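Cluris-Mesa: episodios con fallo de contacto

Versión de los datos: 27/07/2023
Simulador: Hilteron
Licencia: uso interno y académico, consultar el fichero LICENCIA

Resumen

Este conjunto contiene episodios simulados de dos brazos robóticos que trabajan sobre una misma mesa. Los publicamos separados del conjunto principal de Cluris, porque en todos ellos ocurrió el mismo tipo de fallo: la punta de la herramienta penetra en el objeto y el motor de física no lo resuelve como es debido. Son 300 episodios, extraídos de una serie de 3,000. Los demás están en el repositorio principal y no presentan el problema.

Qué falló

En la configuración de octubre se cambió la rigidez de contacto de los objetos blandos y se dejó sin modificar el paso de integración. Con estos dos valores juntos, el simulador acepta una penetración demasiado grande antes de aplicar la fuerza contraria. Cuando la fuerza llega, es excesiva. Según el episodio, el objeto sale despedido, vibra en el sitio o queda unido a la punta.

El registro no muestra ningún error en estos casos. El campo "exito" puede valer 1 aunque el contacto sea incorrecto, y por este motivo el fallo tardó en detectarse. Lo encontró el equipo de Prestell al comparar las fuerzas de la muñeca con las de su banco real.

Contenido

episodios/ trayectorias de las articulaciones de los dos brazos
contacto/ fuerzas y profundidad de penetración por paso
render/ imágenes en escala de grises
etiquetas.csv tipo de fallo y paso en que empieza

La escena tiene siempre una mesa gris oscuro, un brazo por la izquierda y otro por la derecha. El plato blanco es rígido y no está afectado por el cambio de parámetros. Los objetos blancos irregulares sí lo están.
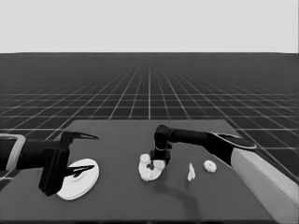
El tipo de fallo se asignó a mano, mirando las imágenes junto con la curva de penetración. En 4 episodios no llegamos a un acuerdo y llevan la etiqueta "dudoso". Recomendamos excluirlos de cualquier evaluación.

Usos no recomendados

No se debe entrenar con estos datos una política destinada a un robot físico. Una política que aprende que es posible atravesar el objeto puede ordenar a la muñeca una fuerza peligrosa para la herramienta y para las personas cercanas. Sirven para probar detectores de fallos y filtros de calidad.

Problemas conocidos

- El paso 1,075 aparece duplicado en los ficheros de contacto. Hay que eliminar una de las dos filas antes de calcular derivadas.
- El conversor Hutsuliak pierde el signo de la fuerza vertical. Usar los ficheros originales.
- La corrección del paso de integración está en la rama "contacto-fino", pendiente de revisión.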